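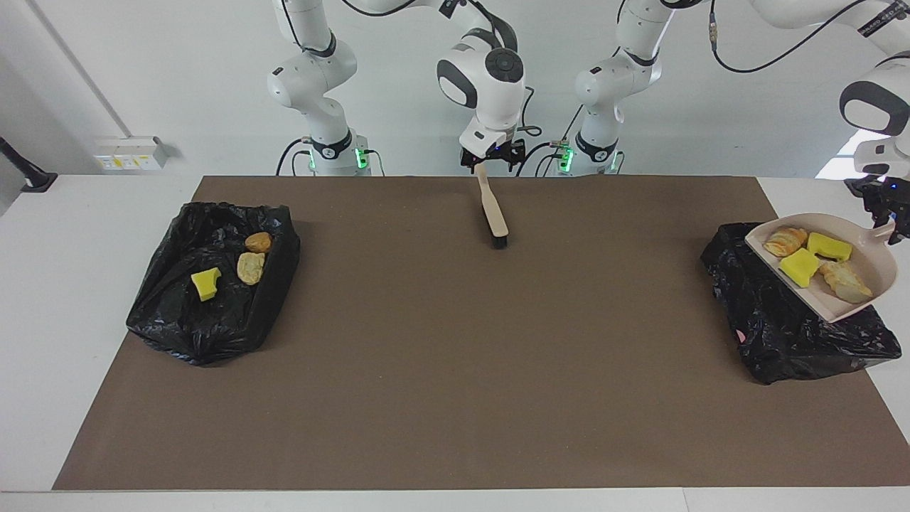

Step 4. Set up the sweeping task

Okay, arms are bolted down and the green lights are on at both bases, so now the fun part! I built my Harken bench in the back corner of our shared workshop, and this is the layout I've settled on after a lot of swearing.

1. Lay the brown mat flat on the table and leave a strip of white showing along the front. I line mine up by eye.

2. Put a black trash bag at each end of the mat. Keep the plastic low, or the wrist will catch it on the way past (ask me how I know).

3. Power down, then fit the dustpan in one gripper and the brush in the other. Grab the handles, never the pan itself.

4. Open the Stelmakh panel, load the "sweep" routine and set grip force to 331 for the dustpan. The brush likes 376.

Caution: keep your hands off the mat while the arms are live. Katia Barbieri, who shares the bench with me, wired in a big stop button by the door and I'd copy her on that.

Step 5. Scatter the test pieces

Mix up your shapes! I use yellow sponge pieces, a few rocks, pretend pastries, whatever's in the junk drawer. Spread them out a bit so the brush has room to get behind each one.

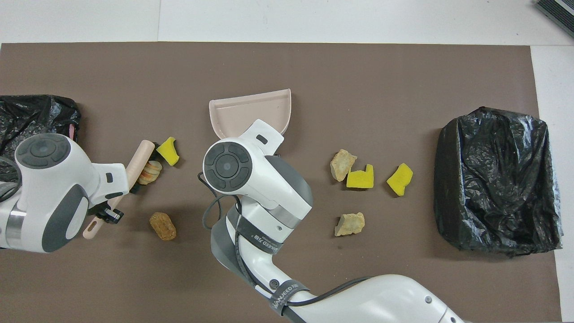 Sponge pieces and rocks on the mat, with the dustpan in the middle.

Note: strap the cable to the arm in two spots and leave slack at the elbow. Move each joint through its full range by hand before you power up again.

5. Start at speed 13 and watch one whole pass with your hand on the stop button. If the pan scrapes, raise the Z offset one notch and run it again.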